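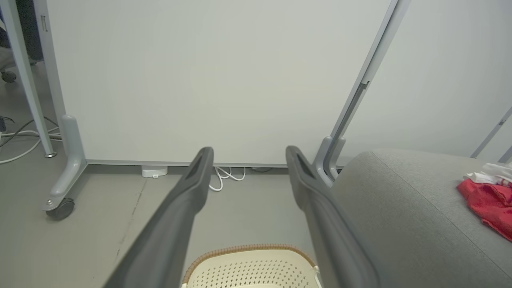
Dalsgaard Evening School, Department of Bookkeeping

Search this site Go

Handout 4: Fixed and variable costs

A fixed cost stays the same however much you sell. Rent is the usual one. A variable cost rises with each unit, such as flour in a bakery.
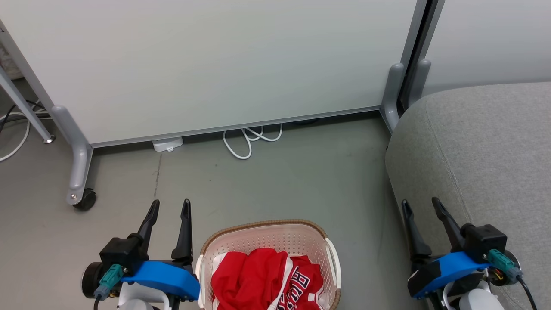 Take a shop that pays 300 a month in rent and earns 18 on each item after materials. Divide 300 by 18 and round up. It must sell 17 items to cover the rent.

Read Briem's chapter on overheads before the July session. Problem 2 uses a rent of 1,309.

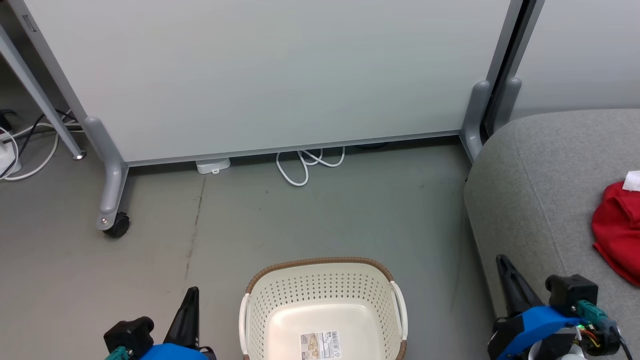
Whiteboard on its wheeled stand

Hand in problems 1 to 3 to Frida Bech.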